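18/11/2025 -- slot approach, wrist camera

Continued with the alignment problem from yesterday. The planner brings the gripper down near the memory slots, but the final yaw is wrong often enough that I don't want to start any insertion. Kartini Mandagi thinks the hand-eye calibration is old. I checked it against the file from June and the difference is small, so I am looking at the perception side first.

The slot detector in Plekeo fits lines to the long edges of the sockets. When the view is steep, the fingers hide a good part of these edges and the fit takes whatever is left. Sometimes it locks on the lever of the processor socket, because it is also long and straight.
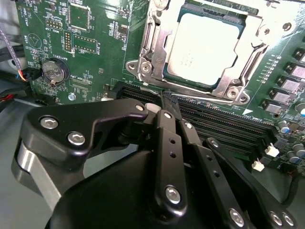

So I added a mask for the finger links, computed from the joint state, and grew it by 30 pixels. The mask must be applied before the edge step. I had it after, and then the border of the mask itself became a very nice line. This cost me two hours.

With the mask in the right place I replayed log 1749. The yaw is now stable until the last part of the descent, then it jumps. I believe there are too few edge points at the end. Two ideas:

-- freeze the yaw when the visible edge length is under a threshold, and continue with position only
-- use the retention bracket as second reference, it stays visible longer

Najwa Masri prefers the second. I will try the first because it is three lines in the controller.

Speed limit for the approach stays at the low value in the Gullen config. Please do not change it until the jump is understood.

To do: replay the other logs with the mask, ask Kartini for the newest calibration file, write down the threshold somewhere that is not my head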